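第四章 双料箱抓取工位的布置与操作规范

适用范围:Skadport 系列抓取工位,配单臂与多指夹爪
修订日期:2023年6月23日
文件编号:HT-3692

欢迎来到整本手册里我们自己最喜欢的一章!前三章讲的是开箱、接电和通讯,从这一章起,机械臂终于要对着真正的物品干活了。请先把全章读一遍再动手,尤其是标有“注意”和“警告”的段落。多花一点时间把工位布置规范,后面每一天的工作都会顺畅得多,这一点我们在 Hustum 的实验间里深有体会。

本章默认您已经完成 Tudon 控制软件的安装,急停按钮已按第二章接入安全回路,并且做过一次不带物品的空载运行。三项里有任何一项没做完,请先回到相应章节。

4.1 几个说法先统一

手册里的“前箱”指离操作员近的料箱,“后箱”指紧挨在它后面的料箱。“取放任务”指夹爪从一个箱里拿起物品,再放到另一个箱里。“复位”指把物品重新摆回起始状态,可以由人完成,也可以由机械臂完成。“干预”指任务进行中人为改变了箱内状态,哪怕只是用手拨了一下,也算一次干预,也要写进记录。

最后这条请您务必认真对待。新同事最常犯的错,就是顺手帮了夹爪一把,又觉得“这么小的动作不用记”。要记!一周之后再看数据,没有记下来的那一下会让人困惑很久。

4.2 料箱的安放与固定

(1)清理桌面。把工具、零件袋、水杯统统拿走,桌面上只留工位需要的东西。

(2)将两只料箱长边相靠放好,箱沿对齐。两只箱子之间不要夹线缆,也不要垫纸板。

(3)在两箱相接处的两端各上一只夹具。先轻轻带上,确认箱沿没有翘起,再收紧。夹具的护垫要完整,护垫脱落的夹具请立即更换,硬质夹口会把箱壁压出裂纹。

(4)用手从箱子四角分别推一推。箱子应当纹丝不动。如果有滑移,松开重来,不要靠多拧一圈来解决。

(5)需要在桌面上加限位条或挡板时,先让机械臂以低速走一遍工作区边界,确认手腕和各指节都不会碰到,再做最后固定。

(6)用胶带标记位置时,请贴在箱体外侧或桌面上,不要贴在箱内。箱内的胶带会卷边,卷起来的边很容易被夹爪带走,视觉系统也可能把它认成一件物品。

注意:夹具的长杆伸出桌边时,请让它朝向没有人走动的一侧。膝盖撞上去真的很疼。

注意:箱壁有划痕和磨损是正常的使用痕迹,不影响工作,也不必为此换箱。真正需要更换的情况是箱壁开裂、箱底鼓起,或者箱沿出现锋利的缺口。换箱之后必须按4.6节重新标定。

4.3 线缆与软管

工位出故障,相当一部分是线缆引起的,机械臂本身反倒很皮实。规范布线并不难,关键是要让每一段线都有“余量”,又不至于多到四处乱甩。

(1)手腕附近的软管应留出一个舒展的弯,弯曲处不得出现折痕。让最末一个关节分别转到两个方向的极限,观察软管有没有被拉直。

(2)与软管并行的电缆要单独检查。软管比较硬,电缆比较软,两者在同一个动作里的走向并不相同,不要因为软管没问题就跳过电缆。

(3)线圈的最低点在任何姿态下都不应落进箱内。请把机械臂开到前箱最远的角落,再开到后箱最远的角落,各停一次,用眼睛确认。

(4)地面上的线缆走工位外侧,跨越通道的部分加盖线槽。铺有地毯的房间同样需要,线埋在绒面里更容易绊人。

警告:机械臂通电时,禁止用手扶正软管或电缆。需要调整时先按停止,等状态灯转为待机,再进入工作区。

4.4 物品的选择与投放

终于到了最有意思的部分!我们强烈建议您从一开始就使用形状、颜色、材质差别较大的物品。全是方块的料箱看起来很整齐,成功率也漂亮,可是夹爪学到的东西很有限。圆的、扁的、透明的、带毛刷的,都值得放进去试试。

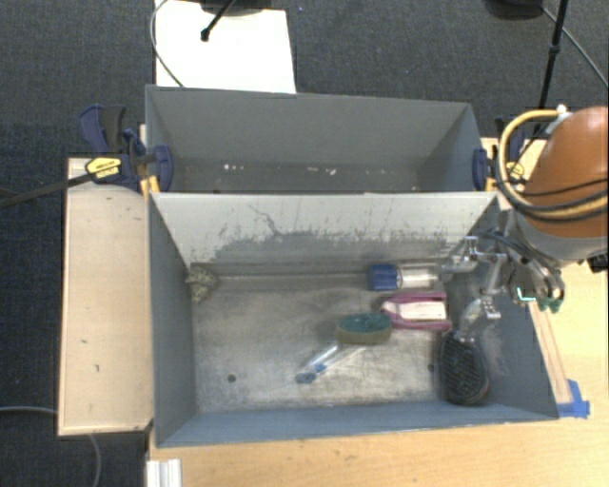

透明物品请格外用心。透明的瓶身和外壳会让深度读数出现空洞,位姿估计偶尔会偏到物品旁边去。投放透明物品时,请遵守以下做法:

(1)每次新增透明物品之前,先单独放进空箱测试,确认软件能稳定给出轮廓,再与其他物品混放。

(2)带盖的容器要拧紧盖子,里面不得残留液体。本工位不是防水设计,箱内也不允许出现任何液体。

(3)玻璃制品一律不得使用,请选塑料的替代品。

刷子和海绵类物品也有它们自己的脾气。刷毛一面和背面的摩擦差别很大,同一把刷子翻个身,合适的夹持力就变了。请在物品登记表里把两面分开登记,各写一个夹持力上限。海绵会被压缩,手指闭合到位并不说明已经抓牢,应以提起后的腕部受力读数为准。

其余投放规则如下:

(1)物品单件不得有尖刺、刀刃或裸露的电池触点。

(2)会掉屑、掉粉的物品不要使用。箱底若有碎屑,先停机清扫,再继续任务。碎屑落进指关节缝隙之后,清理起来相当费工夫。

(3)投放时让物品自然散落,不要刻意摆成好抓的样子。靠壁、贴角、彼此挨着的情况都应当保留,它们正是练习的价值所在。

(4)物品不得高出箱沿。细长的物品若斜靠在箱壁上并伸出箱外,请放平后再开始。

(5)小件物品要特别检查,凡是能掉进箱底孔洞的,一律不放。

(6)登记表上没有的物品不得入箱,“就试一下”也不行。

4.5 开始取放任务

(1)确认工作区内没有人,包括伸过来指点的手。

(2)在 Tudon 中选择任务模板,核对源箱与目标箱。前后箱选反是最常见的设置错误,界面上的箭头方向就是物品移动的方向,请读出声来核对一遍,效果出奇地好。

(3)把速度设为2档。更高的档位只有在同一批物品连续完成5轮无干预任务之后才可以使用,最高不得超过4档。

(4)点击“预演”。夹爪会在箱口上方走一遍轨迹,不会下降。请注视手腕与箱沿之间的间隙,也请注视夹具,这是最容易被刮到的地方。

(5)预演通过后点击“开始”。第一次抓取期间,操作员的手必须放在急停按钮旁边。

(6)任务运行时,操作员面向工位,不看手机,不做别的工作。需要离开时先暂停。

夹爪下探到箱壁附近时,动作会自动放慢,这是正常现象。手指与箱壁发生轻微接触也在允许范围内,控制器会测量接触力并主动退让。第一次看到手指贴着箱壁把一件扁平的东西慢慢拢起来,大家多半会忍不住叫好,我们到现在也还是这样。

警告:若听到持续的摩擦声,或手指停在箱底不动而电机仍在发力,请立即急停。不要等软件自行判断。

4.6 标定检查

每天开工前做一次快速检查,搬动过料箱、夹具或任何一台相机之后也要做。

(1)清空两只料箱。

(2)将标定板平放于前箱底部,运行“快速检查”。

(3)移至后箱,重复一次。

(4)两次结果都显示绿色即可开工。出现黄色时,先擦净标定板和镜头,再试一次;仍为黄色或出现红色,请做完整标定,步骤见第六章。

做检查时,请把支架底座的位置也看一眼。吸尘、搬椅子都可能把支架蹭歪一点点,肉眼看不出来,标定结果却会如实反映。

4.7 异常处理

夹爪抓空:允许自动重试。同一件物品连续抓空达到4次,任务会自行暂停,请检查该物品的登记信息,不要用手把它挪到容易的位置后直接继续。确需挪动时,按干预记录。

物品掉落到箱外:先暂停,等状态灯转为待机,再捡起。掉落的物品检查有无破损,完好才能放回。

两件物品缠在一起:停机,人工分开,记为干预。若同样的两件反复缠结,请在登记表中注明,不再同批使用。

手指上沾有异物:停机,断开夹爪电源,用干燥的软布擦拭。不得使用酒精以外的溶剂,也不得用压缩空气直吹关节。

料箱发生位移:停机,按4.2节重新固定,随后按4.6节检查。位移之后采集的那一轮数据作废,请在记录中标明。

4.8 记录规范

好的记录让人心情愉快!我们采用的格式来自与 Głowacki 项目组共用工位的那段时间,两边的人换班频繁,只有写清楚了才接得上手。每一轮任务至少写下:操作员代号、源箱与目标箱、物品清单版本、速度档位、干预次数及原因、是否出现急停。

干预原因请写具体。“手动调整”等于没写,“刷子卡在前箱右侧箱壁与手指之间,停机后取出”就非常好。记录当场完成,不要留到下班时一起补。

记录文件保存在工位主机的日志目录,9月起改由 Tudon 自动同步到共享盘,届时目录结构不变,您原有的脚本可以继续使用。

4.9 收工

(1)让机械臂回到停放姿态,手指张开,不夹持任何物品。

(2)关闭夹爪电源,再关闭机械臂电源,顺序不要颠倒。

(3)取出箱内物品,按清单核对后放回物品架。

(4)检查夹具是否松动。夹具不必拆下,留在原位即可。

(5)擦拭箱底,检查指节与软管接头,发现磨损写入交接栏。

(6)急停按钮保持按下状态,直到次日开工。

夹爪的日常保养与易损件更换见第五章。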